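Speaker notes: "Should we buy the handheld kit?"
Amber Wuyts, Vanhove
Slot: 21 minutes plus questions. Slides are sparse on purpose, most of this is spoken.

SLIDE 1. Title

Say hello, say who I am, skip the biography. I run the automation bench at Vanhove. I have bought four robot products in my career that I would not buy again, and I signed for every one of them. So take the tone of this talk as earned.

I don't work for Tekel. Tekel lent us the kit, we return it in June, and they have not seen these notes. They did ask. I said no.

SLIDE 2. What Tekel says it sells

Read the line from the brochure out loud, slowly: "Teach any arm any task, in an afternoon, by hand."

Pause there. Let people enjoy it.

Then break it up. "Any arm" means three arms on a compatibility list, and one of those is marked beta. "Any task" means pick it up, move it, put it down. "In an afternoon" is the part I want to spend time on. "By hand" is true. You hold a gripper with a camera on it, you do the job yourself, and the recordings go off to train a policy that an arm is supposed to run later. I have no quarrel with the method. Plenty of good work gets done that way. My quarrel is with the price list and the word "afternoon."

SLIDE 3. What comes in the box

One handheld gripper with the camera mounted. A dock. A calibration card, laminated, which we bent in the first week. The software is called Namard and it is a subscription. You can't run the gripper without Namard. I asked twice, two different people, same answer.

Missing: spare fingertips. These are soft pads and they wear. Ours had visible shine on them after 90 recordings. Replacement pads are sold in packs of 6 and the pack is not cheap, so ask your rep for the pad price before you ask for anything else. If they have to get back to you, that tells you how many customers have got far enough to wear out a pad.

(If somebody from Tekel is in the room, wave.)

SLIDE 4. Setup

Credit where it's due. The unboxing is pleasant, the connectors only go in one way, and the gripper feels good in the hand for the first half hour. After that your wrist has opinions. Two of my people swapped out every twenty minutes. The brochure shows one smiling person doing it all, and I would like to meet that person's physiotherapist.

Calibration: the manual says once per day. We needed it after every time the gripper was set down hard. Namard doesn't warn you that it has drifted. It accepts the recording, gives you the green tick, and you find out at training time.

Ask the room: who here has been burned by a green tick? (Wait for hands. There are always hands.)

SLIDE 5. The numbers, such as they are

We made 1,428 recordings. Of those, Namard's own filter threw out a chunk, and it doesn't say why. You get a red label and the word "quality." Was the hand too fast? Was the light bad? Did the object leave the view? No idea. I wrote to support and received a link to the getting started page.

Do not put a success rate on this slide. I was asked for one by the organizers and I don't have one I believe. The arm did better on the objects we had recorded most and worse on the ones we had recorded least. You could have guessed that from your chair. What I wanted from a paid product was some help knowing when I had recorded enough, and there is a progress bar for it, but the bar fills up by count alone. Record the same easy move over and over and it will congratulate you.

SLIDE 6. Compared with what?

We also looked at Plunard, briefly. Cheaper hardware, uglier, the trigger squeaks. But the files come out in an open format and they stay on your own disk. With Tekel the raw video goes up to their servers first and you export it afterward, and the export leaves out the trigger signal unless you are on the higher plan.

I'll say that again because people miss it. The squeeze of the hand, the single most useful thing in the whole recording, costs extra.

I'm not here to sell you Plunard either. Their manual is nine pages and two of them are the cover.

SLIDE 7. The view from the gripper

Leave this one up while I talk. Don't rush it.

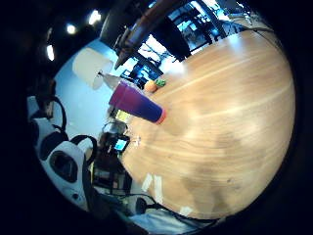 Gripper camera view: tumbler on its side, small orange fruit and a leafy-topped green object near the far edge of the table.

Points to make while it's up:

The lens is very wide. Good for knowing where the hand is in the room, and Tekel is right to push that. The cost is that small things get very small. Look at the fruit next to the green thing. They touch. Now imagine being the software and having to decide where one stops and the other begins.

Look at the windows, then at the pale glare on the wood. Tekel's spec sheet says "works in any indoor light." I'd like a spec sheet that says which light, and what happens to the filter when the window is in view.

Look at how much of the picture is furniture. Chair, lamp, cables, ceiling lights. A policy can get attached to that stuff. Move to another room and you may be starting over. Tekel's answer is to record in many rooms. Fine, but then somebody pays for many rooms, and it isn't Tekel.

Last thing on this slide: tape on the table edge. If you buy one of these, get tape. Mark things. Write down what your marks mean. Cheapest item on your order and the kit doesn't include it.

SLIDE 8. The service plan

Tekel will also do the recording for you. Their people come in, you supply the objects and the table. I sat through the pitch. The contract promises a number of recordings and says nothing on whether the arm then does the job. I asked if payment could hang on the arm doing the job. There was a short silence and then a new slide.

If you do sign, get three things written in: who owns the raw files, who pays for recordings the filter rejects, and what happens when Namard gets an update halfway through. Ours updated itself in week two and the old recordings needed converting. It took all night and the progress bar was wrong there too.

SLIDE 9. Would I buy it?

For a lab with someone who can already train a policy and who is short of decent hand-collected data: maybe, after a loan like ours, and on the higher plan with the price argued down.

For a packing line manager who read the word "afternoon": no. Keep the money until they can show you your own objects, on your own bench, with your own people holding the thing.

We are sending ours back. I'll miss the connectors.

QUESTIONS

Likely ones, with short answers so I don't ramble:

Does it work left-handed? Yes, but the trigger guard rubs.

Can you use it offline? You can record offline. You can't review anything until it uploads.

Did Tekel pay for this talk? No. They paid for shipping the loan kit, one way.

What would change my mind? The trigger signal on the basic plan, and a filter that gives its reasons. I told them both in writing and will post their reply with the slides if I get one.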